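生活服务 > 居家提示 > 公共空间

临窗圆桌的使用与整理
Kanidby住户服务处 编
适用范围：Brurnirdale各楼层环形走廊及临窗休息区

入冬以后，各楼层走廊临窗处的圆桌使用频繁，拆包裹、折纸、缝补、临时办公、给小件物品除尘，多在桌边进行。服务处根据日常巡查情况，对原有的《圆桌使用须知》作了补充，并将桌布养护、线缆收整、纸材包装、座椅摆放等内容合并为一篇，供住户参照。住户家中如有类似的圆桌，也可按本文办理。原须知中关于预约登记的条款继续有效，本文不再重复。

一、使用前的准备

到桌边后，请先看桌布是否平整、垂边是否等长。桌布偏斜的，双手捏住两侧垂边轻轻平移，不要从一侧猛拉。桌面如有他人物品，请先询问物主；物主不在场的，联系服务台处理，不得自行挪至地面。

拟进行的活动如会产生碎屑，应在桌布上另铺一层衬垫。裁纸、刻纸用切割垫，剥线、修剪线头用旧床单或牛皮纸，涉及胶水、颜料的用塑料衬布。衬垫的边长应超出操作范围五厘米以上。结束后将衬垫四角向中间收拢，连同碎屑一并提走，到垃圾间再抖开。

衣着以袖口合体、便于活动为宜。袖口宽大的，请先挽起或以发圈束住。围巾、长挂绳、带穗的披肩应取下。走廊靠窗一侧与靠墙一侧温差较明显，久坐者可备一件外套，搭在椅背上随时取用。佩戴手套操作的，请选择贴合手形的款式，腕部的搭扣和带子须扣紧压平，多余的一段塞回带环内，免得勾住桌布边缘。手套内侧应保持干爽，连续佩戴时间较长的，中途宜摘下透气。

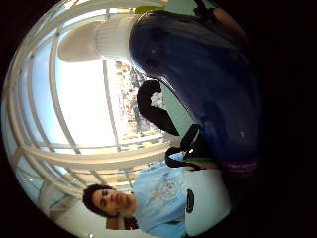
室内近窗处，使用人身着浅蓝色上衣。

手套用毕后的处理，住户询问较多，一并说明如下。布面及针织手套，翻面后平铺晾干，不宜挂在暖气片上。带有皮革或合成革的部分，用拧干的软布擦拭，再用干布擦一遍。一次性手套脱下后应即丢弃，不留在桌上。搭扣类的粘合面容易积存毛絮，可用旧牙刷顺着一个方向刷，刷不净的用牙签挑出。粘合面请相互扣合后再收纳，单独敞开时会粘起桌布的纤维。

二、桌布

公共圆桌所配桌布每周一更换。两次更换之间由使用人自行保持整洁。

纯色桌布对污渍较为敏感，灰绿、米色一类的浅淡颜色，水渍干后往往留下一圈深色边缘。遇有清水洒落，应即以干毛巾覆盖吸取，由外圈向中心按压，然后将周边一并略微润湿，使其均匀干燥。咖啡、茶水洒落的，先吸干，再以冷水拍打，不用热水。油渍处撒一层玉米淀粉，静置后刷去，必要时重复一次。圆珠笔痕迹请勿自行用酒精擦拭，交服务台送洗即可。蜡滴待其变硬后用卡片边缘刮除，残余部分垫上吸水纸，以低温熨斗轻压。

桌布起皱的，公共区域不提供熨烫。可用喷壶在距布面一臂远处喷少量清水，双手抚平，待其自然干燥。圆形桌布收叠时，先对折成半圆，再对折成扇形，最后从尖角一端向弧边卷起。卷收的折痕比叠放的浅，下次铺用省去不少工夫。

住户家用桌布尺寸的选取，以桌面直径加上两侧垂长计算。日常使用的垂长不宜过大，落座后布边刚好在膝上即可。垂边及地的桌布适于陈设，不适于桌下有线缆或有人频繁起坐的场合。桌布滑动的，可在其下垫防滑网，网的直径较桌面略小，从外面看不到。Yeoman牌桌布夹已在各层服务柜内备有，每桌以四只为限，夹口内衬有软垫，用后归还原处。家中若无桌布夹，可在布边内侧缝上小袋，装入平底的重物，清洗前取出。

三、线缆的收整

桌边使用电器时，线缆应当从离插座最近的一侧落下，沿桌腿到达地面，再贴墙或贴栏杆走线。横跨通道的走线方式一律不予允许。走廊是弧形的，行人转过弯时视线受限，线缆外露的一段更应留意。

具体做法可依次参照：

先断电，再理线。将全部插头拔下，线缆逐根捋直，从中间段而不从两头开始解结。线结较紧时，左右轻推使其松开，用力拉扯会伤及外皮。

按用途分组。供电的一组，传输信号的一组，两组分开束扎，交叉处尽量成直角。

束扎时用可反复开合的织物扎带，松紧以能插入一根手指为度。Zostix扎带及同类产品均可。橡皮筋日久发黏，金属丝扎线容易割破外皮，两者都不建议使用。

接线板、接线盒应平放，置于不会被脚碰到的位置，上面不压衣物、纸张和坐垫。接线板不得串接。插孔朝上且暂不使用的，用保护盖封好。

长度有余的线缆，盘成直径与手掌相当的圆圈，顺着线缆原有的弯曲方向盘绕，不要绕在手肘上。盘好的线圈放在桌下靠里处，或挂在桌腿挂钩上。正在大功率用电的线缆不得盘绕使用，须全部展开。

每根线缆在插头附近贴一枚标签，写明所连设备。标签对折粘贴成旗形，两面书写，从哪一侧都能读到。长时间不用的线缆请带走，留置公共区域超过一晚的，由服务台收存，凭标签领取。

线缆上身或临近手腕时，应在手臂与桌沿之间留出适当余量，手臂伸展到最远处时线缆仍不绷紧。余量也不宜过大，垂到膝上的一段容易在起身时被椅子扶手挂住。起身前先用手确认线缆位置，养成习惯后并不费事。

四、纸张与包装

圆桌上最常见的是纸材。礼品纸、花束纸、糕点纸袋、干货纸筒，尺寸不大，拆开后却很占地方。服务处建议，凡带印花的厚纸，拆下后先判断能否再用，能用的当场整平，不能用的当场折小。

整平的方法较为简单。揉皱的纸先用手掌由中心向外推开，正面朝下放在干净的衬布上，背面覆一张吸水纸，以低温熨斗快速经过，不作停留。覆膜纸、含金粉银粉的纸不可熨烫，夹入厚书压两夜即可。米黄、浅褐一类的本色纸，皱痕较难完全去除，用来包裹陶器或作抽屉衬纸并无妨碍。

锥形纸筒适于盛放干花、坚果、香草和小块皂。制作时取正方形纸一张，以一角为尖端，将相邻一边向对角线卷入，另一边随后包覆，在外侧重叠处用少量胶固定。尖端要卷得紧，否则细碎物会漏出。筒口留出一片稍长的纸舌，装好后向内翻折封口。纸舌可用另一种颜色的纸衬贴，外观较为整齐，也多一层厚度。盛放油性食物的，内侧须另衬防油纸。

已经压扁或变形的纸筒，不必拆开重做。将筒口撑开，填入揉成团的软纸，由尖端起逐段塞实，放置一夜后取出填充物，形状大多可以恢复。尖端破损的，剪去少许，再从内侧补贴一小块同色纸。

纸筒在桌上宜平放，筒口朝向使用人，尖端朝外。竖放需有支架，可用敞口玻璃杯代替。窗边桌面受日光照射，印花纸长期放置会褪色，不宜作为存放处。

废纸投入各层垃圾间的纸类回收箱。粘有胶带的部分先撕去，沾油的归入其他垃圾。

五、座椅与外衣

每张圆桌配椅以不妨碍走廊通行为限，加椅须向服务台登记。落座时椅背与栏杆、玻璃之间应留出一人侧身通过的距离。离开时将座椅推回桌下，椅背与桌沿平行。

白色及浅色椅面容易显脏。日常用微湿的软布擦拭，顽固印痕可用少量小苏打调成糊状，敷片刻后擦净，再以清水布过两遍。磁力擦一类的海绵带有研磨性，只用于椅脚，不用于椅背。椅脚的毡垫请每月检查，脱落的到服务台领取更换。

外衣搭椅背时，先清空衣袋中的重物，两侧重量不均时衣物会自行滑落，椅子也可能后倾。深色外衣搭在浅色椅子上，宜先掸去浮毛。雪天归来，外衣应在入口处抖净积雪，潮湿的不上椅背，挂到服务柜旁的衣架上。衣架下方有接水盘，接水盘由保洁人员每日倾倒。

衣物在椅背上搭放时间过长，肩部会出现横向凸痕。轻微的，挂在浴室中借水汽舒展；较明显的，垫布后以蒸汽熨烫，熨斗不直接接触面料。

六、窗边的注意事项

高层临窗处视野开阔，冬季落雪以后，对面屋顶反光较强。进行裁切、穿针等细致工作时，请背向或侧向窗户而坐，避免屏幕与窗正对。需要辨别颜色的工作，以上午的漫射光为佳，雪后反光偏冷，配线、配布容易失准。

玻璃内侧结露时，用干布自上而下擦拭，窗框下缘的积水一并吸净。扶手和栏杆上不放杯子，不搭衣物，不粘贴任何物件。栏杆顶部的木质扶手忌用湿布反复擦拭，每季由服务处上护木油一次，上油当日会在扶手上挂牌提示，请暂勿倚靠。玻璃栏板上的指印可用稀释的白醋擦除，醋与水的比例为一比五。

靠窗地面在阴雪天偏凉，久坐者可备脚垫，离开时带走。暖风口前不得堆放纸材、布料。
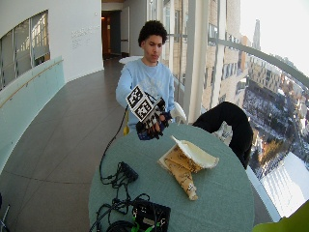
有读者来信说，家里的圆桌也摆在窗前，桌布换了两种尺寸，线缆总是从垂边下面拱出来，布面鼓起一道，问能不能在桌布上开孔走线。来信又提到，试过把线压在桌布夹下面，结果夹口合不拢，布也夹出了印子。

桌布开孔的做法，服务处不予推荐，孔边脱线后难以修补，位置也无法调整。可行的办法有以下几种，供参考。

其一，调整桌布方向，使线缆落在两道褶之间的凹处。圆桌布自然下垂时会形成若干道褶，线缆顺着凹处走，外观基本不受影响。

其二，在桌面边缘下方粘贴线夹，线缆从桌面垂下后立即入夹，再沿桌腿下行。桌面上的一段尽量短，平直贴布，不打弯。线夹粘贴前，木面和漆面都要先用干布擦净，粘好后按压片刻，次日再挂线。

其三，桌布分作两层。底层为整幅圆布，上层为较小的方布，线缆藏于两层之间，从方布一角引出。此法只适用于细而轻的信号线，电源线不得夹在布层之间。

至于桌布夹，其夹口开度有限，不能兼作线夹使用。布面上已有夹印的，喷少量水后用指腹揉开，晾干即可消退大半，绒面织物恢复较慢，可用软毛刷逆向刷起。

来信中另问及桌布选色。窗前日照较多，鲜艳的颜色褪色明显，灰绿、亚麻、浅灰较为耐看，也便于看清落在桌上的针和小螺丝。布料以中等厚度的平织棉布为宜，过薄的贴不住桌面，过厚的在桌沿处起棱。新布须先下水一次，晾至半干时拉平四周，再行裁边。

七、离开时的整理

离开前请按下列次序处理：关闭并拔下电器，收线，收纸材，提走衬垫，抚平桌布，推回座椅，取走外衣。遗留的小件最常见于椅面和桌布垂边内侧，请将垂边掀起查看一遍。

借用的剪刀、切割垫、扎带、桌布夹归还服务柜，柜门随手关上。柜内物品如有短缺或损坏，在柜门内侧的登记页上写明即可，不需另行报告。刀片类用品单独放入硬盒，盒盖朝上。桌布有污渍而自己处理不了的，请不要翻面遮盖，将写明污渍种类的便条夹在布边，保洁人员据此选择洗涤方式。

拾得物品交服务台。服务台位于13层电梯厅东侧，分机287，每日开放至晚间九点。开放时间以外，可将物品装入柜旁的封口袋，注明拾得的楼层和桌位，投入收件箱。

八、家用工具包的配置

不少住户希望在家中备一套与服务柜相同的用品。下列清单按使用频率排列，可视家中情况增减：

织物扎带，长短各备若干
空白标签纸及油性细笔
软毛刷一把，旧牙刷一把
干毛巾两条，其中一条专用于桌布
玉米淀粉一小罐
切割垫，以不超过桌面半径为宜
防油纸及吸水纸
粘贴式线夹
椅脚毡垫
小喷壶，只装清水

工具包宜用扁平的布袋盛放，袋口敞开时能一眼看到全部物品。液体与纸品分袋。喷壶用毕倒空，喷头朝下控干后再收入。标签纸受潮会失去黏性，放在带封口的小袋内，每年秋季检查一次。淀粉罐外请写明用途，与厨房所用的分开存放。

附：桌布送洗事项

住户自有桌布可随公共桌布一并送洗，请于周一上午交服务台，布角缝有或别有房号标识。蕾丝、刺绣、手工染色的织物不在受理范围之内。取回后如发现缩水或串色，保留原包装袋及存根，两日内向服务台提出。

旧桌布不再使用的，服务处接受捐赠，洗净晾干后投入柜旁布类箱即可，裁开后用作各层衬垫。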